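Open Day at the Crabtree Workshop
Photos and notes by Brenda Ellwood

Well, we finally did it! After putting it off since last March, a group of us from the Fostel evening class went over to Crabtree on 21st January to see the robot arms at work, and I promised everybody who couldn't make it that I would put a few pictures up. We were 11 in all, counting Bradley Dobson, who drove the second car and got us there ahead of time in spite of the fog. Shanti Bansal met us at the door with coffee and a plate of ginger cookies, and then took us straight through to the kitchen bench, the one we had all read about in the newsletter.
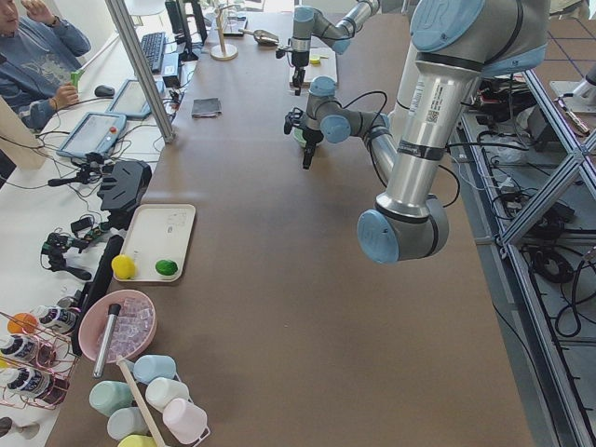
Shanti has been with the kitchen project from the start and was very patient with our questions - and there were a lot of them, mostly from me. She told us the team had logged 2,902 practice runs before they felt ready to let visitors in, and that the drinks things had given them more trouble than anything else. I could well believe it. Ice cubes in a pink bowl, little pastel cups on a rack, a lemon and a lime sharing a white tray: all things I pick up at home without a thought, and every one of them wants a different sort of grip. I had expected the arms to be small, like the one Brenda Haworth showed us on her laptop, but they are great big silver things with pale blue joints, and they reach right down over the table. Bradley wanted to know what one weighs and wrote the answer on his hand, and then washed it off before lunch, so I can't pass it on.

We also had a short talk from Villads Brynjólfsdóttir, who looks after the software side and had come over from Fumberg for the day. I followed nearly all of it, I think! The slides are going to be sent around, so if you would like a copy please let me know and I'll add you to the list.
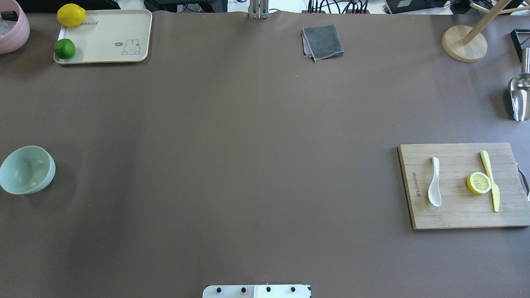
The kitchen bench, with half a lemon on the cutting board and a rabbit saying "hi" on the tray.

Many thanks to Shanti and everybody at Crabtree for having us. The next visit will be to Wondix, date still to be settled, and there is room for a few more in the cars if you speak to Bradley soon.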